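讲稿备注：小镇图书馆为什么总在丢伞
（副题投影上不放，念出来就行：兼谈失物招领处的一点管理学）
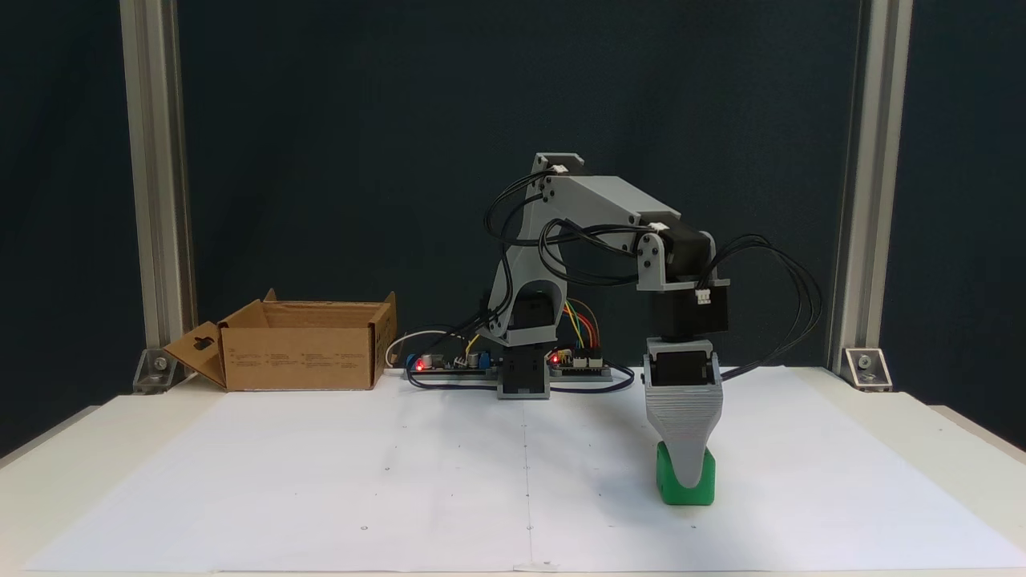

一、开场（不超过三分钟）

上台先喝水。别说“大家下午好”，上次说的时候是上午。

第一句直接讲：我在塔恩维尔（Tarnville）镇图书馆管了几年失物招领，管的主要是伞。停一下，等人笑。没人笑也照样停，后面要翻纸。

自我介绍从简。职务念全称会显得很长，说“前台”即可。感谢主办方弗莱斯戴尔（Flestdale）图书馆，他们的门厅有两个伞架，我们只有一个，这件事可以酸一句，不要酸两句。

然后交代今天不讲什么：不讲数字化转型，不讲读者画像，也不讲“第三空间”。想听这些的，隔壁厅正在讲，现在过去还有座位。

二、伞是怎么丢的

慢一点讲，这一段听众都有经验。

下雨天没有人丢伞。伞是在雨停之后丢的。读者进门的时候外面下着，把伞插进架子，上楼看报，看到一半太阳出来，出门时心情很好，手里空着。等到下一场雨，他站在自家门口想起来了，想起来的却是公交车，于是打电话去骂公交公司。

公交公司的失物处在斯特恩（Steyn），我去过一次。那边的同事给我看了他们的伞，我觉得自己的工作一下子轻松了很多。

这里插那位老先生的事：他来认领一把黑色长柄伞，我问有什么特征，他说，黑的，长的，有柄。我把架上的黑色长柄伞都抱出来给他挑，他挑了一把最新的，看了看，又很诚实地放回去，换了一把最旧的，说这个像我。讲到“像我”要停。

另一种情况是拿错。拿错的人通常拿走好伞，留下坏伞。我没有恶意揣测的意思，只是做了几年记录，还没有遇到过反方向拿错的。

三、登记簿

投影切到登记簿那页（如果投影机还活着）。

我们原来的登记簿有五栏：日期、物品、地点、经手人、备注。五栏里真正有人填的是“物品”，填的是“伞”。翻开一页，从上到下都是“伞”，像小学生罚抄。

二〇一八年夏天我把它改了，加了“颜色”“长短”“柄的形状”。结果出现了以下几种颜色：深色，比较深，蓝黑，黑蓝，脏。最后这一种我去库里核对过，写得很准确。

后来我们请教了格拉妮·奥格里奥法（Gráinne Ó Gríofa）。她以前给邻镇的档案馆做过编目，听完我讲，只问了一个问题：你们希望这些伞回到主人手里，还是希望这本簿子好看？我回去想了一个晚上，觉得两样都想要，第二天没好意思告诉她。

她给的办法是挂牌。每把伞一张硬纸牌，写捡到的位置，写当天有没有下雨。颜色不用写，伞就在那里，谁都看得见。

（提醒自己：讲到这里容易岔到纸牌用什么绳子。不要岔。提问环节一定会有人问绳子，留到那时候讲。）

四、二十三把

这一段是全场唯一有数字的部分，念慢些。

挂牌之前的那个季度，我们收进三十二把伞，领走三把。挂牌之后的那个季度，领走二十三把。

台下若有人面露喜色，马上补充：那个季度雨下得特别多，人们本来就急着找伞。馆长在年终总结里把这句补充删掉了，我今天把它放回来。

还有一部分是被不确定的人领走的。所谓不确定，就是他说“大概是这把”，我说“那就拿去吧”。严格的同行可能会皱眉。我的看法是，伞在一个不太确定的人手里，总比在地下室里强，地下室又不下雨。不过去年水管裂的那回除外。

五、没人要的那些

剩下的伞怎么办，各馆做法不同，我说说我们试过的。

先试过义卖。定价很低，来买的多数是图书馆自己的员工，买回去用了几天，又落在馆里，我又登记了一遍。

又试过借伞。伞上贴条码，像书一样借，期限两周。读者很守规矩，到期就来还，还伞那天往往正下着雨，还完伞站在门口，看看天，再回来借一次。有一位太太问能不能续借，我说可以，她问能不能预约，我说要看天气。系统里给伞选分类号也费了些工夫，最后归在“其他”，和一套地方戏唱片放在一起，至今还有人检索地方戏检索出一把伞来。

还有一年交给斯图尼尔（Stunier）小学做手工，孩子们拆了伞面缝袋子，伞骨被原样送回来，附一封感谢信。信我贴在墙上，伞骨现在还在柜子顶上，取东西要小心眼睛。

现在的做法最省事：门口放一个桶，写“请拿走”。拿的人比认领的人多。偶尔有人往里面放伞，我也不登记了。

六、几条经验，供同行反驳

伞架不要放在门外。我知道有水，拖地就是了。放在门外的伞架很快会变成街道的公共财产，连架子一起。

伞架要放在出门时看得见的一侧。我们的架子有很长时间摆在进门的左手边，也就是出门的时候门扇一开刚好挡住的地方。挪过来用了两分钟，讨论用了一个月。

广播提醒没有用。闭馆前广播“请带好随身物品”，大家都抬头听，然后低头收拾书，很有礼貌地把伞留下。

贴纸条有一点用，但不要押韵。我写过押韵的，有读者把纸条拍了照，夸写得好，伞忘了拿。

不要打电话通知。我试过照着伞柄上刻的号码打过去，对方很客气，说伞在五年前就送人了，又跟我聊了四十来分钟那个人的近况。

七、收尾

差不多该看表了。如果超时，第六部分只讲伞架那两条，贴纸条的不讲（舍不得也不讲）。

预告一句：九月我们会把手套也纳入挂牌。手套的麻烦在于总是来一只。配对的方法还没想好，欢迎会后来找我，带上另一只更好。

提问环节备用：
问绳子：棉绳，打活结，塑料扎带剪的时候会伤伞面，我们伤过。
问预算：纸牌是用淘汰的目录卡裁的，背面还能看到书名。有位读者领伞时看中了背面那本书，可惜书早就剔旧了。
问有没有人冒领：有。第二天下雨，他撑着来还书，我跟他说早上好。
问贵重物品：那个归馆长管，请问馆长。馆长今天没来。

下台前记得拿伞。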